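Clavier - robotics club, package handling project

README, last touched in October. Sorry for the mess, writing this before class.

What's in here
Demos recorded by students with hand-held grippers, mostly small soft packages on a table. 239 episodes total, 15 of them held out for test. Dont train on those.

Folders
raw/ - straight off the grippers, untouched
clean/ - trimmed, synced
notes/ - one text file per session, quality varies a lot

People
Tatu Waweru - recording, sync script
Nesrin Dursun - labels
Percy Guzmán - training code, ask him about the config
Duarte Gouveia - competition paperwork for Bomgate

Known problems
- Left/right swapped in a few early episodes. Fix is in the sync script, old exports still have it.
- Episode 74 has no audio. Fine, we don't use audio.
- Timestamps drift on long takes. Nesrin is on it
- Some labels say "bag", some say "pouch". Same thing, merge them.

Table sessions, two grippers, blue packages:

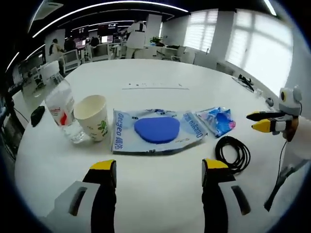
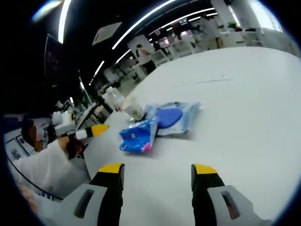 To run it: install the requirements, set the data path in config, then run check first and train after. Check takes a while. Seed is 2331, leave it alone untill the Bomgate entry is in or we can't compare anything.

Still todo - licence text, a proper split file, rename the notes so they sort right. Questions go to Percy.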